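Section 4. Packing the small backpack

OK, you've adjusted the straps (section 3), so now we get to the part I like best, which is putting things in it! I wrote this section after packing the Plelar for my own kid's first week back in January, getting it wrong, and doing it over. It's a small bag. If you're used to a full-size school pack you will try to put too much in it, I promise.

Before you start

Clear a bit of table. I don't pack on the floor anymore because small stuff rolls off under the couch and I find it a month later. Lay the bag on its back, front pocket up, carry handle pointing away from you. Open the main zipper all the way around and leave the front pocket closed for now.

Note: The weight limit for the Plelar is 2000 grams, everything included. The bag by itself weighs 277 grams on my kitchen scale, so take that off before you start adding things up. A full water bottle eats more of it than you'd think.

Packing the main compartment

1. Slide the folder or picture book in first, flat against the back panel. It gives the bag some shape and keeps hard corners off your kid's spine.

2. Roll the spare clothes (one shirt, one pair of pants, socks, underwear) and stand the roll up along one side. I put mine in a zip bag, and on the way home the same bag takes whatever got muddy.

3. Put the lunch box next to the clothes, lid up. The Werkia snack box fits if you turn it the narrow way. The bigger Werkia box does not, and I've tried it at every angle there is.

4. Stand the water bottle in the gap that's left. A 300 ml bottle is the right height. Check the cap. Then check it again.

5. Lay the hat or the light jacket on top of everything and close the main zipper, starting at one side and going slowly over the curve.

Caution: If the zipper fights you on the curve, stop and take something out. Don't lean on the bag and yank. The teeth can split right at the corner, and Pindcombe doesn't count that as a defect under the warranty (ask me how I know).

Packing the front pocket

6. Open the front zipper and put in only flat, light things: tissues, a bandage or two, the card with your phone number on it.

7. Keep keys, crayons and anything with a point out of this pocket. The fabric here is thinner than on the main part.

8. Close it and press lightly on both sides of the bag. If it bulges out in front, move something back to the main compartment.

Trying it on

9. Pick the bag up by the carry handle and give it a gentle shake. If you hear clunking, the lunch box is loose, so tuck the jacket down beside it.

10. Put it on your kid and let them walk to the door and back. If they tip backward or start tugging at the straps, it's too heavy or hanging too low. Go back to section 3.

Note: The handle is fine for hanging the bag on a hook, but please don't swing a fully loaded bag by it. Cleaning is in section 5. 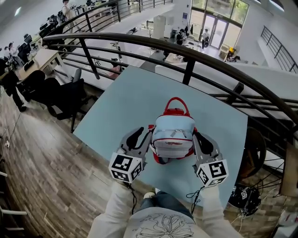
Can I leave the bag packed overnight?

The clothes, folder and tissues can stay in, but take out the lunch box and the bottle every evening and leave the main zipper open so the inside can air out.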